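About us

Cullcombe Tea Kitchen. Small place, one long counter, two fridges, lots of tea. We brew it, chill it, bottle it and run it out to offices and schools in the area. Started one July with 30 bottles and a borrowed cooler. Now it's 140 on a normal morning, more when it's hot out.

What we make - black tea mostly. Plain, lemon, and the smoky one we call Plidach, which people either love or hand to a coworker. No powder, no syrup. Sugar only if the label says so.

We're on Hovisus Street, behind the Kristiansen building. Go in by the side door, the front one sticks.

Brown tea, yellow cap, a bit of foam up top in both.
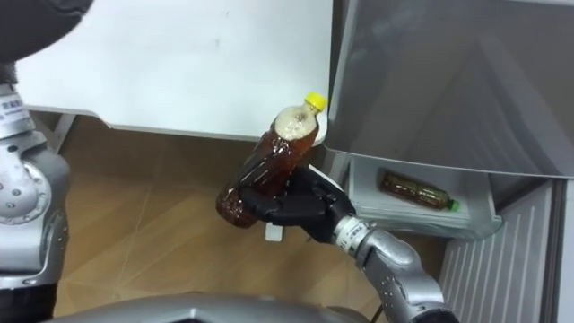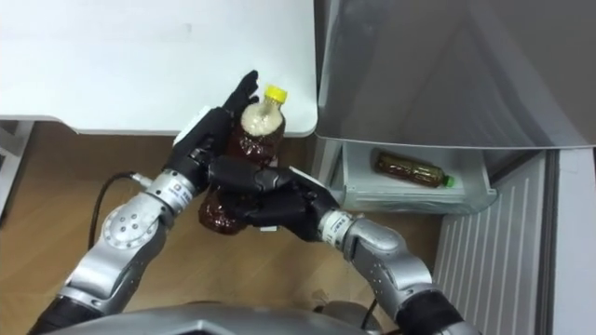

Tea foams when it gets knocked about. Give it a few minutes standing up and it settles. Please don't open one right after a bike ride, we've had the emails.

Keep it in the fridge, door shelf is fine. Once open, drink it in a day or two. Left it in the car all afternoon? Toss it, get a new one.

Ordering - 19 bottles is the smallest drop we do, becuase that's what fits in the small crate with the ice packs. Mixed flavors OK. Tell us the day before, by noon if you can. Fridge space at your end is up to you, so clear a shelf first.

Empties: rinse, cap back on, leave them in the crate. We pick up on the next run. We got 2,058 back last year and would like more then that.

Visitors welcome in the mornings, before the van goes out. Ring the bell twice. Somebody will pour you a cup.

Page updated Aug 18, 2026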